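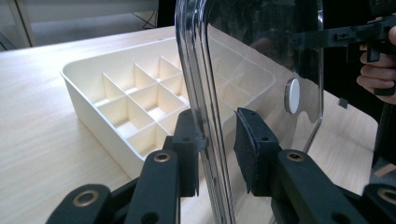
Compartment tray on a wooden table, with a clear panel upright beside it.

Consular services: who can certify a document while the head of mission's post is vacant?

The undersigned represents a small trading company in Nirnero. We hold 27 export certificates that must be legalized by the Embassy of Wolde before the goods may be shipped. The previous ambassador left in April and the successor has not yet presented credentials. The consular desk accepted our application, but the receipt bears the words "for the chargé d'affaires." Will certificates signed on that basis be valid at customs in Wolde, or should the company wait for the new ambassador?

Answer 1

Certificates signed by the chargé d'affaires are valid. When the post of ambassador is vacant, the chargé directs the mission on an interim basis, and the consular section continues its regular work. Legalization is in any case a consular act, normally performed by a consular officer whose specimen signature is on file with the receiving ministry. The applicant should confirm two matters with the desk: that the signing officer's specimen has been registered in Wolde, and that the seal used is the consular seal - the seal of the chancery is sometimes refused at the port. The delay in credentials affects the ambassador's own official functions and has no bearing on the certificates.

Answer 2

It is advisable to wait. Our office in Moltavar had papers returned in a similar situation and lost three weeks.

Answer 3

With respect to the preceding answer, papers are often returned for reasons unrelated to the vacancy. The Irkora Chamber of Trade handled 568 certificates during the last such interval, and 2 were sent back, both for a missing translation. Please note that the desk receives commercial applicants on Thursday only, and that each certificate requires its own cover sheet. A single sheet for the whole batch will not be accepted.

Related questions
Fees for legalization of commercial invoices
Does an honorary consul have authority to certify copies?
Change of ambassador and pending visa applications
Sworn translations accepted in Wolde
Embassy closed for a national holiday - extension of deadlines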